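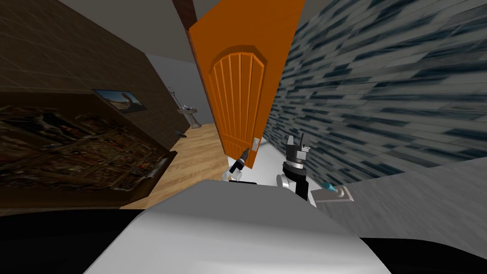
September 13, 2023

Thread on how our first month in the Cosotitz student challenge is going. We're the team from Flusberg College, in the household track. People in the robotics club have been asking what we do in the Pillai Lab every evening, so I'll try to cover it.

The household track runs entirely in simulation. Every team gets the same robot and the same rules. The organizers supply the houses, and you send in a program that has to open doors and drawers and move from room to room by itself.

Practice houses are open now. The scored houses stay closed until February. Nobody outside the organizing team has seen them, so anything we tune too closely to a practice house is probably wasted work.

Our code is called Jomley. It started as a class assignment last year and it still has some of the class assignment in it. The folder named "week4_final_really" is load-bearing and we are not touching it.

The task we're on now is doors. Find the door, find the handle, get a hand on the handle, turn it, move the door, get through without hitting the frame. Each step gets points and a collision takes points away.

Our best score on doors is 38 out of 100. Most of that is from finding the door and the handle. We lose nearly everything after that.
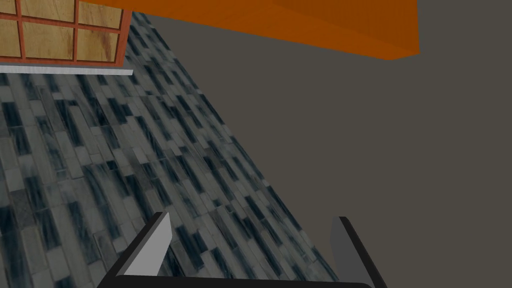 Our biggest problem right now is knowing where one surface stops and the next one starts. Jomley looks for straight edges and guesses which ones belong to something it can grab. On plain walls that works fine. The mosaic tile is another matter – every little rectangle has edges of its own, and the blue-black streaks add more. The one edge we care about, where the tile meets the flat grey, gets the same weight as all the others. We've started throwing out short edges before doing anything else, and that helps.

It also makes the program slower. We have a time limit per attempt, so that matters. Still deciding how much we can afford.

A question we got from a first-year: why not just tell the robot where the handle is? Because the rules don't allow it. You get the cameras and the joint positions. No map of the house, no list of objects.

Practice runs so far: 2,098. That's every run in the log, including the ones that crashed in the first second because of a typo. We keep those in. If you only log the good runs you can't tell whether you're getting better.

Somebody suggested we wait and do 1,000 clean runs on one fixed version before changing anything else. I like the idea. We have two lab computers, and one of them is also used by the drone group, so it will have to go overnight. 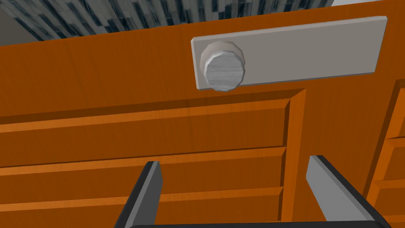 Renata Solheim
Software lead, Flusberg College household robotics team

Drawers are next. The approach code is mostly shared with doors, and the grasp is the part we're rewriting. A round knob sticking out from a plate is a different job from a lever. You can push down on a lever with one finger and get away with it. A knob needs both fingers lined up before they close.

The other thing with drawer fronts is that they're all the same color as whatever they're set into. Orange wood on orange wood. All we have to go on is the shading along the bevels. Our edge finder likes bevels a lot more than it likes tile, so I'm hopeful about this one.

Things I'd do differently if we started over: write the logging first, agree on file names first, and read the scoring rules all the way to the end. There's a page on partial credit near the back that we found in our third week.

If you're at Flusberg and want to join, we need people who will watch replays and write down what went wrong. No coding needed for that. You'll pick up the rest if you want to.

Also if anyone in the drone group is reading, please log out of the second computer when you leave.

Next update after the overnight runs – I'll post the score even if it goes down.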